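Mausrad springt beim Scrollen: reinigen und neu einstellen

Kategorie: Werkstatt & Büro > Eingabegeräte

Wenn die Seite beim Herunterscrollen immer wieder ein Stück nach oben hüpft, liegt das meistens an Staub im Drehgeber. Eine neue Maus braucht man deshalb noch nicht. Die Reinigung dauert 20 Minuten.

Benötigt werden Druckluft, Wattestäbchen, Isopropanol und ein kleiner Kreuzschlitzschraubendreher.

1. Maus ausschalten und Batterien herausnehmen, bei Kabelmäusen den Stecker ziehen.

2. Druckluft in kurzen Stößen links und rechts neben das Rad blasen. Das Rad dabei weiterdrehen. Danach testen, oft reicht das schon.

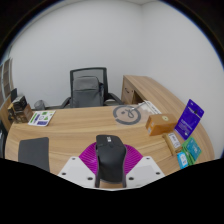

Schwarze Maus mit zwei Tasten und kleinem grauem Scrollrad.

3. Hilft die Druckluft nicht, muss das Gehäuse auf. Die Schrauben sitzen häufig unter den Gleitfüßen. Die Füße mit einem Föhn leicht anwärmen und flach abziehen, sonst knicken sie. Bei unserer Evosum waren es 4 Schrauben, eine davon unter dem Typenschild.

4. Das Oberteil langsam anheben. Bei manchen Modellen führt ein Flachbandkabel zu den Seitentasten.

5. Rad herausheben, Haare und Fusseln von der Achse entfernen und die Achse mit Isopropanol abwischen. Alles trocknen lassen, dann in umgekehrter Reihenfolge zusammenbauen.

Zum Schluss in den Mauseinstellungen die Zeilenzahl pro Rastschritt prüfen. Wir stellen 4 Zeilen ein. Bei Mäusen mit zusätzlichem Daumenrad wird das seitliche Scrollen im Treiber meist getrennt geregelt.
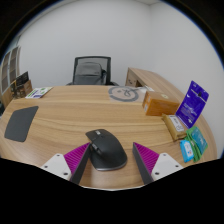 Dritau: Bei mir war nach dem Zusammenbau die Rasterung weg. Die kleine Feder neben der Achse war verrutscht, also vor dem Zuschrauben unbedingt einmal am Rad drehen. Seitdem läuft es wieder sauber.

Verwandte Anleitungen
Tastatur nach Kaffeeunfall zerlegen
Gleitfüße zuschneiden und aufkleben
Doppelklick-Fehler: Mikroschalter tauschen
Kabelbruch am USB-Stecker finden

Kontakt | Impressum | © Gilletti Werkstattseiten | Nach oben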